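Sprechzettel "Kann die Maschine schon aufräumen?" - Fassung für den Abendvortrag in Sedgwick, 15 Folien

Folie 1, Einstieg

Guten Abend zusammen, schön, dass ihr da seid! Ich fange mit einer Frage an, Hände hoch bitte: Wer von euch hat zu Hause eine Schublade, in der Ladegeräte, Kabel und alte Batterien durcheinanderliegen? (Pause, gucken, lachen lassen.) Gut, dann sind wir unter uns. Um genau diese Schublade geht es heute, und darum, ob sie uns in absehbarer Zeit jemand abnimmt, der keine Hände hat.

Folie 2 bis 4, woher ich komme

Kurz halten! Ich habe 14 Jahre lang Lagertechnik geplant, zuletzt bei Trinon, also Förderbänder, Regalbediengeräte, das ganze große Zeug. Da ist die Frage längst beantwortet: Ein Karton mit bekannten Maßen fährt von A nach B, tausendmal am Tag, und keiner guckt mehr hin. In der Halle in Atstead standen am Ende 1130 Behälter im Regal, alle gleich groß, alle mit Etikett an derselben Stelle. Für eine Maschine ist das der Himmel auf Erden. Eine Küche ist das Gegenteil davon, und eine Werkstatt am Feierabend erst recht.

Folie 5, Bild stehen lassen, erst weiterreden, wenn alle geguckt haben
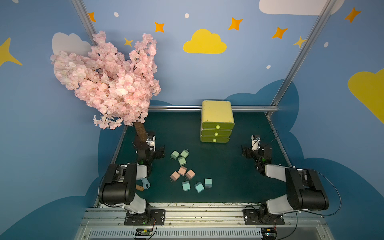
Mich interessiert am Haushalt vor allem das Kleinzeug, denn am Kleinzeug entscheidet sich für mich, ob eine Maschine im Alltag taugt. Einen Koffer hochheben kann bald jeder Arm. Aber nehmt mal so einen Steckerlader, würfelförmig, vorne zwei Metallstifte, und dann liegt der eine auf der Seite und beim nächsten zeigen die Stifte nach oben. Wir greifen da einfach hin und drehen ihn zwischen den Fingern, ohne nachzudenken. Ein Greifer mit zwei Backen muss vorher wissen, wo er anfasst, und mit den Stiften im Weg ist das gleich eine andere Aufgabe. Und dann die Schubladen mit den kleinen runden Knöpfen! Wer so einen Knopf schräg zieht, kennt das: Das Ding verkantet, oder der ganze Kasten kommt mit. (Hier ruhig mit der Hand vormachen.)

Folie 6 bis 9, was ich Maschinen heute zutraue

Sortieren nach Farbe: ja, ohne Bauchschmerzen. Grün zu Grün, Blau zu Blau, das Sehen ist selten das Problem. Schublade auf und zu: meistens, wenn der Kasten nicht wegrutscht. Beides hintereinander, mit zwei Armen, und zwar jeden Abend in einem Zimmer, das jeden Abend anders aussieht: da bin ich vorsichtig. Mein Maßstab ist übrigens ganz unwissenschaftlich. Ich frage mich, ob ich dabei aus dem Zimmer gehen würde.

Folie 10 bis 12, Werkstatt

Überleitung zu Plelska, dem kleinen Reparaturbetrieb, bei dem ich im November zu Besuch war. Die haben dort die Uhr mitlaufen lassen: ungefähr 3 Stunden pro Woche gehen fürs Wegräumen drauf, Schrauben, Stecker, Adapter. Der Chef hätte sofort einen Arm gekauft - bis wir über die Kiste "Verschiedenes" gesprochen haben. Was gehört da rein? Das wusste er selber nicht so genau. Und wenn ich die Regel nicht aufschreiben kann, wie soll ich dann prüfen, ob die Maschine sie einhält?

Folie 13 und 14, meine Wette

Erst die Werkbank, dann die Küche, ganz zum Schluss das Kinderzimmer. Dabei bleibe ich, auch wenn jemand aus der zweiten Reihe widerspricht (bitte, gern!).

Folie 15, Fragen

Mikro rumgeben. Falls keiner anfängt: selber fragen, welche Arbeit sie als erste abgeben würden. Wasser nicht vergessen, und die Adresse für die Folien noch mal groß zeigen.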